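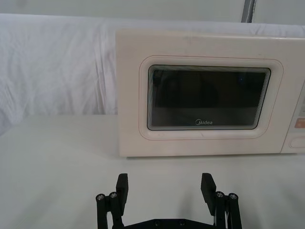
Cream microwave with a dark window, on a white tabletop.

Juna Countertop Cover and Mat Set: Review After Two Months

I rent a small apartment with one short run of counter, so whatever sits on it gets splashed, dusted with flour and leaned on. The Juna set is a quilted cotton cover for a countertop appliance plus a heat-resistant mat that goes underneath. I paid $29 for it at Jemside. The larger size was sold out, so this review covers the standard one only.

The cover is cut like a box with an open bottom. It has a pocket on each side and a slit at the back for the cord. Mine is the oatmeal color, which came out grayer than it looked on the store page. The stitching is straight and the seams are bound on the inside. One thread was hanging off the left pocket and I trimmed it. It hasn't unraveled.

Fit is the part to check before you order. Measure the depth with the door handle included. The size chart leaves the handle out, and that took up most of the slack on mine. The cover still goes on, but the front hem sits a little high.

You have to take it off completely before you turn anything on. The tag says so and the leaflet says so again. If you heat up coffee four times a day you will get tired of this. I now put the cover on at night and when I'm frying something, and leave it folded on top of the fridge otherwise.

Washing went fine. I ran it on warm with towels and hung it up to dry on a Saturday morning. It shrank slightly in length, not enough to matter. Tomato sauce came out. A turmeric stain on the right pocket did not.

The mat is the better half of the set. It's silicone with a raised edge, it stays put on a smooth counter, and spilled water collects on it instead of running underneath. I had a Vurkeck mat before this one and it curled at the corners within a month. The Juna mat still lies flat. It does pick up lint, and you have to rinse it under the faucet to get that off.

Sikora sells a similar cover without the mat. The fabric is thinner and there are no pockets, but the front opens with a zipper, so it may suit you better if you use your appliance all day.

Pros: solid stitching, good mat, washes well
Cons: size chart ignores handles, color is off, no front opening

Rating: 3.5 out of 5. I would buy the mat by itself if they sold it that way.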